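The Gray Bin

Truck at 10. It was in the email, it was on the whiteboard, it was on my hand in ballpoint because I don't trust email or whiteboards. And there I was at twenty past eight on my knees looking for the end of the tape.

You know that thing where the end of the tape just stops existing. Fingernail round and round. Nothing. It was the cheap stuff, Duvix, the clear kind that splits down its length and comes off in a whisker. I'd asked for the brown. Got a carton of the clear and a note that said same thing!! with two exclamation points.

So. Tape. Found it. Lost it again. Bit it.

Faria had the building on Delness Road for longer than I'd had a driver's license and it all had to be out by noon, the shelves, the kettle, the drawers of bolts sorted by somebody long gone who wrote his sevens with a bar through them. Most of it went the week before. What was left was the stuff everyone had walked past. A stapler with no spring. Half a calendar. A coat. I put the coat on because the heat was already off, March, and then I had somebody's bus transfer in my pocket all morning and a cough drop, which I ate.

The driver was going 280 miles after me. She'd said so on the phone, she'd said it twice, flat, like a price. If I wasn't ready she'd take what was on the dock and go.

Kitchen first. Mugs in newspaper. No newspaper. Mugs in paper towels, then, and then in the paper the pizza place leaves in the door, and then in nothing, just mugs, good luck to you. The drawer under the microwave was all soy sauce and one birthday candle. I tipped it in the trash and took the candle back out. I don't know why. It's in my car now.

Office next. Binders. I was supposed to go through them and keep only what had a blue dot on the spine. The dots had been stuck on in a good summer with good intentions and half had dropped off and were stuck to the carpet. So which binders. I stood there. I could hear the clock, it was still up, it hadn't been packed. I took all the binders. I took the clock down as well and it kept going inside the box, ticking at me through the cardboard for the rest of the morning.

Nine o'clock, call from Sorrentino's, that was the new place, the people who were getting everything.

Are you on schedule.

Yes.

Is the bin coming.

What bin.

The gray bin. It's on the list.

I got the list out. Four pages, I had been using page three to wrap a mug. I unwrapped the mug. And there it was near the bottom in the same type as everything else, bin, gray, one.

I said it's the walls that are bad. I said you could get a new one. There was a pause with a forklift in it.

They want that one, the voice said. The people up here want that one.

Well, okay. I wrote it on my hand under the 10. It came out as BIM.

I should say I knew the bin. I'd been at Faria a year and a half and it had been my job to clean it out, end of day, the first job they give you. Brush and pan. You lean over the side with your belt buckle going clank and you reach for the far corner and your feet come up off the floor. Everyone's feet came up. There was an old pair of boot marks on the wall behind where you leaned, and mine were over those, and whoever got the job after me, theirs are over mine. Or were going to be. Gone now I guess, or painted.

The dust in it was never the same. Some days hardly a spoonful. Some days it'd be up my nose till bedtime, a chalky kind of dust, and I'd come home and my mother would say you've been in the flour. I was in a hurry then too. I was always cleaning that bin with my coat already on, one eye at the window for the bus. A year and a half and I don't think I ever did the left side properly. You could tell, too. You could have picked out my side from the doorway.

Nine twenty. Bolts. The drawers wouldn't lift full so I had to take them out one at a time and carry them flat like soup. Two made it. The third one went, all of it, bolts under the bench, bolts under the radiator, bolts rolling away down the hall in long curves as if they had somewhere to be. I got what I could with a dustpan. There's still some there. If you rent that building and you hear somthing under the radiator, that's me.

Nine forty and I still hadn't gone in the back.

I'd been putting it off, is the truth. I'd done the kitchen and the office and the hall closet with the ladder in it and I had walked past the back room door every time with my arms full so there was a reason not to open it. Then my arms weren't full. So I went in. Put the light on. Got the brush off its nail. 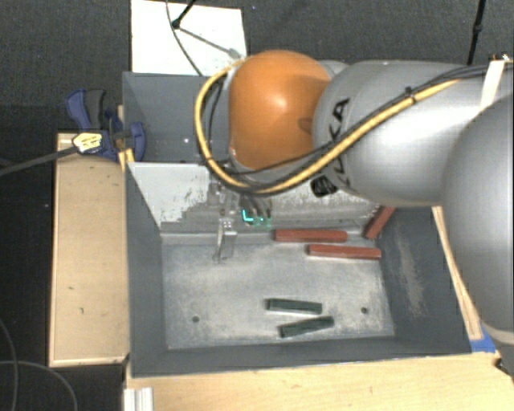
Same scratches. The white part on the left still ending in that torn edge like a map of some coast, and I used to have a name for every bay of it, those evenings, waiting on the bus. The long scuff on the right wall. Pale scrapes all over the floor of it where I'd gone back and forth and back and forth with teh brush, me and everybody, and it had never come up any cleaner than that.

I leaned over. Feet came up. I'm a good deal heavier than I was and the rim got me right under the ribs, but they came up.

I did the right side first, quick, the way I always did. Then I looked at the clock and the clock was in a box. So I did the left. I did it slowly. I got the brush flat into the corner and drew it down and it made that noise, and I did it again, and I did the ragged part, bay by bay, and a bit of powder came off and plenty stayed.

Horn out front. Long one.

I yelled coming! from inside the bin, which nobody on earth could have heard.

Another horn. I had the pan in one hand with maybe a spoonful in it and no trash bag, I'd taped the trash bags up with the mugs, so I folded the dust into page four of the list and put it in the coat pocket with the bus transfer. Then I ran down the hall, skidding on bolts, and got the dock door up as far as it goes.

She was already out of the cab with her gloves on, looking at my cartons, at the tape coming off them.

That everything? she said.

No, I said. There's one more in the back. You'll want to bring the big dolly, and I'll need 75 feet of strap if you've got it.

She looked at her watch. She went and got the strap.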